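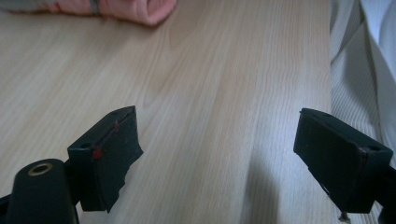
The Stundo hand-held gripper kit is sold by Bruson for teams that record manipulation demonstrations by hand and train robot policies from them. It ships as one assembled tool, a charging dock, a spare finger set and a license for the Komum recording software. The questions on this page come from support tickets and from pre-sales calls. Many of them concern the fingers, where the black covering on the inner faces takes most of the wear; a ragged lower edge or a hanging flap like the one on the left finger is a common reason for writing to us.

Do frayed finger covers need to be replaced?
Not for fraying alone. Replace the cover when bare block shows on the gripping face, or when a flap can fold into the gap as the fingers close. A flap that stays below the block has no effect on grip. It may show up in your recordings, so keep both fingers in a similar state within one dataset.

Can I use my own tape?
Yes. Matte black is preferred. Glossy tape produces highlights that the tracking software may read as an edge. Leave the fastener holes on the top face uncovered, or you will have to cut the tape when you change a finger.

What is the maximum opening?
The jaw opens to 56 mm with standard covers fitted. Thick aftermarket padding reduces this by twice the thickness of the padding.

How long does the tool run on one charge?
196 minutes of continuous recording at default settings. Idle time with the software paused uses less. The tool can record while docked, but the cable limits wrist rotation and we don't recommend it.

Which table surfaces work?
Most do. Light wood, laminate and matte plastic are all in use at customer sites. Strong overhead light on a glossy top washes out the middle of the view and lowers tracking quality. Move the lamp or lower the exposure in Komum – the automatic setting tends to overcorrect.

Does a hand or sleeve in view spoil a recording?
No. Komum keeps these recordings and does not flag them. If your project has privacy rules, the export menu has a masking option for skin regions. It does not mask rings, badges or clothing.

How often should I calibrate?
At the start of each working day, after any finger change, and after a drop. The routine has 4 steps and is started from the Tools menu. Open and close the jaw with nothing in it when prompted.

The software reports error 2093. What is it?
The jaw encoder and the image disagree on the finger position. Check that both fingers are seated and that their screws are tight, then recalibrate. If the error returns, export the log and attach it to your ticket.

Will the fingers fit a Kerekes arm?
Yes, with the adapter plate, sold separately. The finger geometry is the same on the hand-held tool and on the arm. The older Kerekes wrist has a different bolt pattern and is not supported.

Can I rent the kit before buying?
Rental is by the calendar month, with a deposit. Worn covers are not charged on return. Damaged finger blocks are.

Who do I contact?
Technical questions go to Veronika Katona, orders and rentals to Kálmán Szűcs. Tickets received before noon on Wednesday are normally answered the same week.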